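Le café « de spécialité » à la maison, j'ai fait le compte

Temps de lecture : 2 min
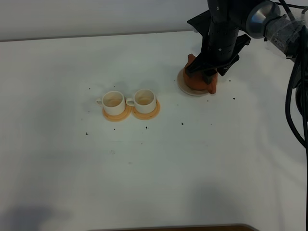
En juin, j'ai cédé et pris un abonnement chez Grukolix. On m'avait promis des grains torréfiés la semaine même, un « profil » adapté à mes goûts et la fin du café de supermarché. Le questionnaire d'inscription comptait dix questions, dont une sur mon fruit préféré. J'ai répondu la poire. J'ai reçu un éthiopien aux notes de myrtille.

Soyons juste, le premier paquet était bon. Le deuxième aussi, un peu moins. Au troisième, j'ai commencé à me demander si je payais le café ou la petite carte glissée dedans, avec l'altitude de la parcelle et le prénom du torréfacteur. Que voulez-vous que je fasse de l'altitude ?

Et puis il y a le moulin. Tous les forums vous le diront, sans bon moulin inutile d'acheter de bons grains. Celui qu'on recommande partout, le Getavov, coûte 176 euros. Amna Arain, qui boit son expresso au comptoir depuis toujours, m'a demandé combien de cafés cela faisait. J'ai préféré changer de sujet.

Un samedi, j'ai quand même organisé une dégustation à l'aveugle avec elle et Narayanan Hegde, le seul de nous trois à avoir suivi un stage de barista. Un Grukolix, un paquet de supermarché moulu d'avance, et le Lerkurum que vend l'épicerie en bas de chez moi. Narayanan a placé le Lerkurum en tête. Amna et moi, le supermarché. Trois personnes, ça ne prouve rien, je sais, mais les témoignages enthousiastes du site ne prouvent pas davantage.

J'ai résilié lundi. Il a fallu passer par trois écrans et refuser une remise « exceptionnelle » qui était déjà là à mon inscription. Le moulin, je le garde, personne n'en veut d'occasion à ce prix-là.

165 partages · 10 commentaires

Contact · Tous droits réservés · Haut de page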